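About Forimeo

Posted in April by the Forimeo shop desk

Forimeo is a small shared workshop and paint room on Tambunan Street. Long wood tables, decent light, bring your own apron. We started with one table and a box of donated brushes, now it's 1717 square feet and still not enough shelves.

What goes on. Painting mostly. Also frame repair, lamp rewiring, some sorting of cords and cables because people keep dropping them off. Members get a shelf and a key code. We have 300 members right now, waiting list is short so ask. 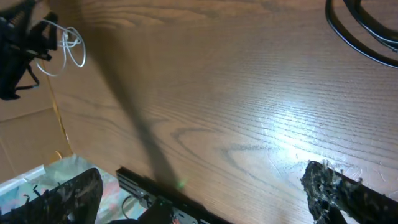
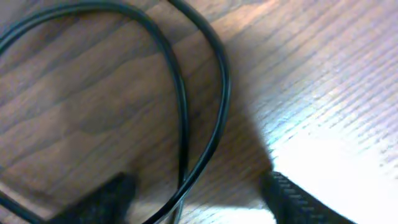
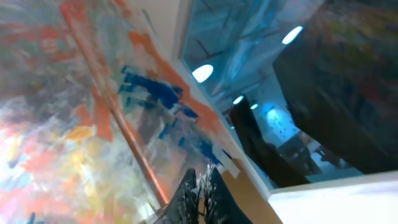 THE TABLES AND THE PAINT

We like wood you can see the grain in. Scratches are fine, we don't sand them out every year. Cables get coiled and put away at closing, please, the black ones go on the hooks by the door and white ones in the bin. Yes there is a system.

Paint: anything goes, orange and blue run out first every time. Tape your edges if you want to, tape is in the second drawer. Wet work goes on the racks at the back, name on the reverse, pick up within the month. Brushes rinsed before you leave, not left standing in the jar overnite.

Comov is our evening group, open to anybody, 6:30 to 9 pm. Indisix is the summer one for teens and it fills up fast. Supplies are included for both. Groups bigger than eight should write ahead so we can can clear a second table.

Contact: Forimeo, 1489 Tambunan Street, front desk ext. 3627 | © Forimeo, all rights reserved | Back to top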